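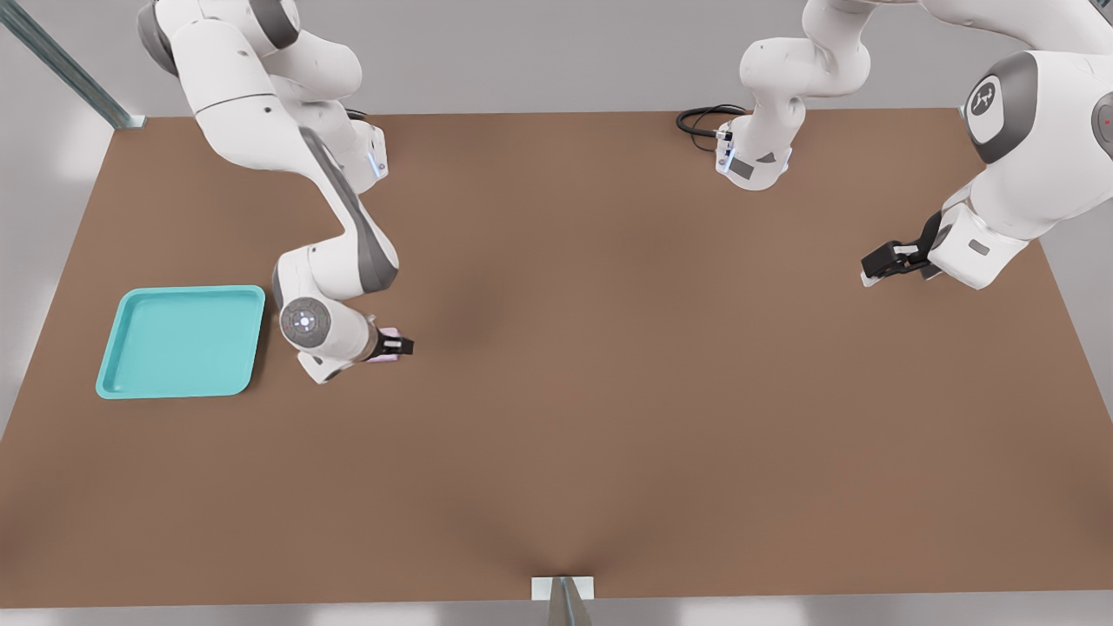
Peltel Investor Open Day, Skemdale: Notes From a Shareholder

I have owned a small position in Peltel since April, when the stock dropped after the company pushed back its new warehouse. August 2024 was the first time it opened the Skemdale head office to ordinary shareholders, so I took the train up and spent most of a day there. These are my notes. I hold the shares and I am not an adviser.

Peltel rents out refrigerated storage. Its customers are food importers, a few bakeries and one large frozen vegetable packer, Ranjbar, that takes more space than anyone else. The business is dull and easy to follow. Customers pay a fixed monthly fee for each pallet position and then a handling charge every time something moves in or out.

We signed in at the front desk, got a badge and a printed copy of the slides, and were sent to a meeting room on the second floor. The coffee was fine. Hui-mei Tse, the finance director, opened and spoke without many slides. She said the fixed storage fee now covers the rent, the power and the loan interest at every site that has been open longer than a year. Handling is where the profit comes from, and handling was weak in the spring.

She was asked twice about the dividend. It stays where it is until the new warehouse is full. I had hoped for a little more than that, but I would sooner hear it from the company than find it out in the results.

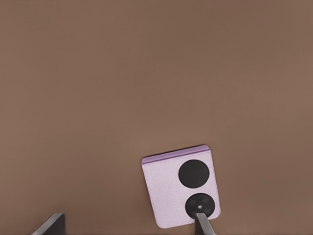 Folded flip phone in lilac, back cover up.

Bence Szilágyi runs operations and he took the harder questions. The warehouse delay came down to the electrical connection, which the builder had booked too late. The building will hold 955 pallet positions in its first phase. Ranjbar has signed for 100 of them on a 24-month contract, and talks are open with others. That leaves a lot of empty racking to carry through the winter, and a man in the row behind me said so. Szilágyi agreed with him. He said the plan assumes the site loses money in its first year and that the bank has seen the same plan.

I asked about power costs. Peltel fixes its electricity price in advance for most of the year and passes any increase through to customers at renewal. The weak point is timing, as renewals are bunched in the first quarter. If prices jump in the summer, Peltel pays the difference for several months. Tse said they are trying to spread the renewal dates out, and that older customers have been slow to agree.

After lunch we were walked through the older cold store behind the office in two groups. Coats were provided. Our guide was Stepan Horobets, a shift manager, and he was the best part of the day for me. He explained which aisles are used for fast-moving stock and why the deep racks at the back earn less in handling. He also said staff turnover had come down after the shift pattern changed, something I had not seen in any of the reports. The store looked busy when we went through, though one afternoon does not say much about a year.
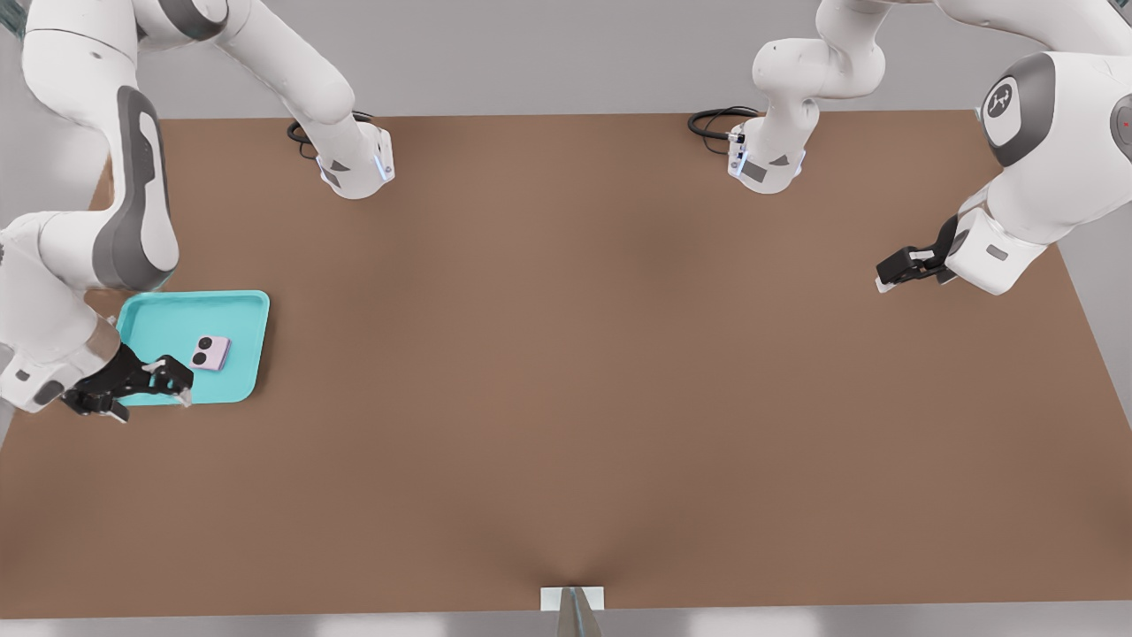

White arms with black two-finger grippers over the brown tabletop.

The last session was on Jorari, the booking software Peltel bought two years ago. It lets customers reserve space and arrange collections themselves. Vira Kovalchuk gave the talk and kept it short. Outside firms can now buy Jorari too, and three have. Management does not break out the revenue and would not be drawn on when it might. I put no value on it in my own numbers and did not change that after the talk.

So, is the stock worth buying at this price? I think the existing sites justify most of it. The new warehouse could add a good deal or it could be a drag until the end of next year, and that depends on a handful of contracts not yet signed. Debt is higher than I like. Against that, the people running it answered what they were asked, and the two numbers I checked against the accounts on the way home both matched.

I did not add to my position and I did not sell. I will look again when the half-year results are out – mainly at handling income and at how many positions in the new building are under contract.

For anyone thinking of going next year, registration is through the investor page on the Peltel site and you need proof that you hold shares. The office is a short walk from Skemdale station. Bring a sweater, the coats only come in large.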